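Clitano parallel gripper kit - reviewed after a month on a home-built arm

Rating: 3 out of 5

I bought the Clitano kit in April to replace the printed claw on the small arm in our shared workshop at Fimthorpe. The arm is a Benedetti bench model, second-hand, with the original base and a new controller. It does pick and place on a white table and nothing more demanding than that. I mention this because the kit is sold as suitable for light assembly, and I have not tried any.

What you get is the gripper body, one servo with its lead, two pairs of fingers (short and long), an adaptor plate and a bag of fixings. The instructions are a single folded sheet. The diagram for the adaptor plate is drawn from behind without saying so, and I fitted mine upside down the first time. Assembly took me 47 minutes including that mistake. Jeanine Van Damme, who built the second one for the other arm, was done a good deal sooner with my notes beside her.

The fixings are M3 and of decent quality. There should be 14 and I had 13. The missing one was a countersunk screw for the finger carriage, and a pan head will not do there as it fouls the slide. The seller posted a replacement without argument.

Mechanically it is sound. The slide has a little play when fully open and hardly any when closed, which is the right way round. The fingers close evenly, and once the zero position is set it stays set. I fitted the long white fingers as we mostly reach into and over things. They flex slightly under load - enough to matter if you drive the servo hard against a rigid part, so set a current limit before anything else.

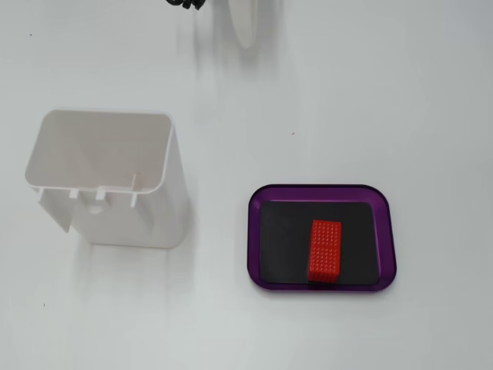

For the trial task I wrote a routine to lift a small red block from a shallow purple tray and drop it into an open white container. The block is an easy shape to hold but an awkward one to get at when it lies close to the rim. With the gripper turned so that the fingers come down on the two long sides, it manages well. Turned the other way, one finger meets the rim before it reaches a useful depth. The short fingers are worse for this, being thicker at the tip.

The supplied software is the weak part. It opens and closes the gripper and reads back position, but the force reading is unscaled and the manual gives no units. Huguette Deschamps wrote a small script to log it against a kitchen scale, and the result was near enough linear over the range we use. I would have expected the maker to supply that table.

Noise is moderate. The servo hums while holding, and it gets warm if left closed for long periods. I now open it between cycles.

I looked at the Maslow gripper as well. It has the better manual and metal fingers, but it needs its own driver board and would not bolt to our wrist without a second adaptor. If you are starting from nothing I would price up both.

Good points: solid slide, repeatable zero, spare fingers sold separately.
Bad points: poor instruction sheet, unscaled force reading, long fingers flex.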